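Notebook, November, bench 2
Present: Daryna, Dace, me (Khrystyna)

Second session with the Vitov picking kit, loaner from Pritach. Same counter layout as before. Today is wrapped food and the round reddish-brown basket, wrist view and overhead both recorded. 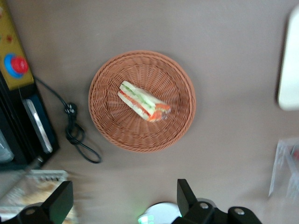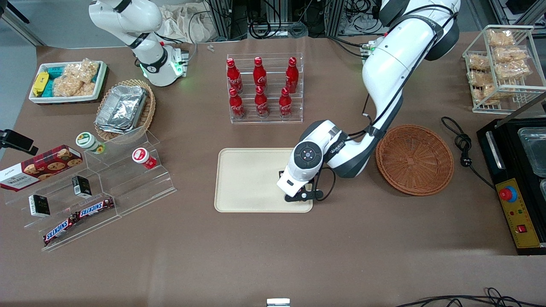 Pritach quotes 1,669 for the gripper kit with software and 285 a year for support after that. Lukian wants a yes or no on it before the loan runs out.

Ran 18 tries on the sandwich, 16 good. Both misses were the fingers closing on the wrap and sliding off the bread. Dropped the closing force one step after the second miss and left it there. Dace thinks the pads are too hard for this kind of item. Pritach sells a softer set, price not on the quote. Ask.

Setup software is fine. Calibrating the wrist camera took most of the morning, and the manual has the two steps in the wrong order (do the fingers first, then the camera). Daryna wrote the right order on the inside of the case lid.

The Marinescu gripper we had in the spring was slower but held soft packs better. Vasylyna has those logs, need them next to ours before we compare anything.

Still to do: bottles, chocolate bars, foil containers. Reach to the back of the counter needs checking with both arms running.

Stopped at 4:40. Settings saved under "vitov soft 2".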